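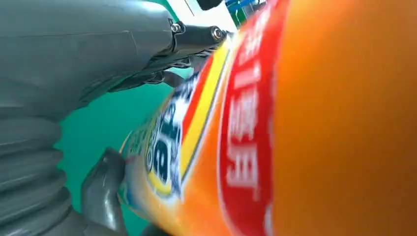
Orange plastic with a red label. Coloured bottles are included in the new collection.

Wurari starts separate collection of coloured plastic bottles

From March, the households of Wurari can bring coloured plastic bottles to the collection point on Mohmand Road. Until now only clear bottles were accepted there, and the coloured ones went with the general rubbish. The change was decided by the town council after a trial in the Mareva district, in which 734 households received a second bag for their bottles.

The trial lasted four months. According to the report, which can be read at the town hall, 266 of the households used the second bag every time it was collected. The others used it sometimes or did not use it. The council had hoped for a higher number, but it considers the result good enough to continue, also for the reason that the bags contained very little wrong material. Most mistakes were yoghurt pots and the plastic trays in which meat is sold.

Coloured plastic is more difficult to sell than clear plastic. When different colours are melted together, the result is usually a dark grey or brown material, and the buyers pay less for it. The company Zumance, which empties the containers in Wurari, has now agreed to take the coloured bottles for the same price per tonne during the first year. After this year the price will be discussed again.
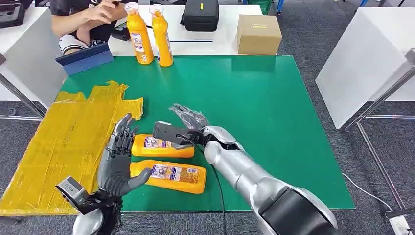 The residents do not have to pay anything extra. The bags are free and they are available at the library and at both post offices. Each household can take one roll in the beginning, and a second roll when the first is finished. People who live in flats with a common bin room will get a separate container in the yard, but this will take a little longer, and the housing companies will inform them by letter.

Bottles should be emptied and rinsed with cold water. It is allowed to leave the label on, both the paper kind and the plastic kind. The cap can also stay on the bottle. Bottles from motor oil, paint and strong cleaning products are still not accepted and should be taken to the hazardous waste desk, which is open in the afternoons until half past five. 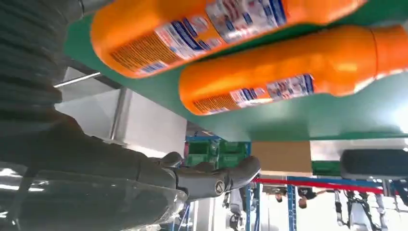 Two orange bottles. Labels can be left on when the bottles are handed in.

The shops in the centre have different opinions about the new rules. Several of them sell imported drinks, sauces and household goods, and the packages come in many colours and with labels in several languages. One shopkeeper on Mohmand Road told us that she throws away two full sacks in a week and that she would be happy to bring them to the collection point. But shops are not included for the moment. They must make their own contract, and the smallest contract that Zumance offers costs 100 euros for a quarter.

The council has promised to look at the situation of the small shops before the summer. One possibility is that they could share a container behind the market hall, where there is space next to the cardboard press. No decision has been made.

There is also the question of the opening hours. The collection point now closes at six in the evening, and in the trial report many residents of Mareva wrote that they come home later than this.

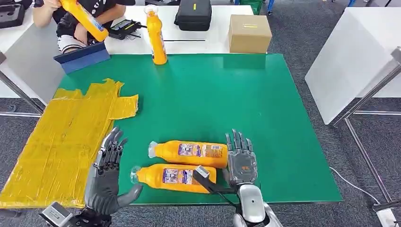

Liam Geraghty wrote to us that he supports the collection but finds the place badly chosen. In his opinion Mohmand Road is too far for people without a car, and the bus stops on the wrong side of the bridge. He would prefer smaller containers near the schools, "where half of the town passes every morning anyway".

The council answers that smaller containers were tested some years ago and were filled too quickly, so that bags were left on the pavement. It will, however, keep the collection point open until eight on one evening of the week. The evening will be announced on the notice board and in the next town bulletin.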